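Teaching by hand: a morning with Agata Rinaldi

2 Feb 2023

Agata Rinaldi talks fast when the subject is cups. She has spent most of the winter at Clallton showing a robot arm how to stack them, and she still lights up when a run goes well.

"You hold the controls and you do the job through the arm," she says. "The first day I was terrible! I kept coming in too low and knocking everything over. By the end of the week I had 24 good runs, and I was so proud I called my sister."

Her colleague Kwame Quaye prefers to grab the arm and guide it directly, and the two of them have argued about it since September. Rinaldi sees the appeal - you feel the weight of the thing - but she likes to keep her own hands out of the way. 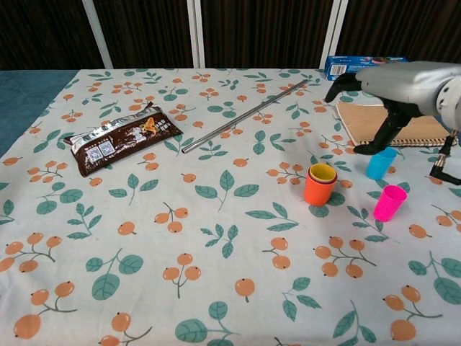 "What I love is the mess," she goes on. "A kitchen table has stuff on it, snacks and notebooks and so on, and you have to reach past all that. So we leave it there, and we move it between runs."

They now have 313 runs saved under the project name Toft. Rinaldi throws out any where she hesitated for too long. "It copies your bad habits, too," she says, laughing. "I pause before I grip. Kwame spotted it first, and now I'm trying to stop."

Next on her list are lids.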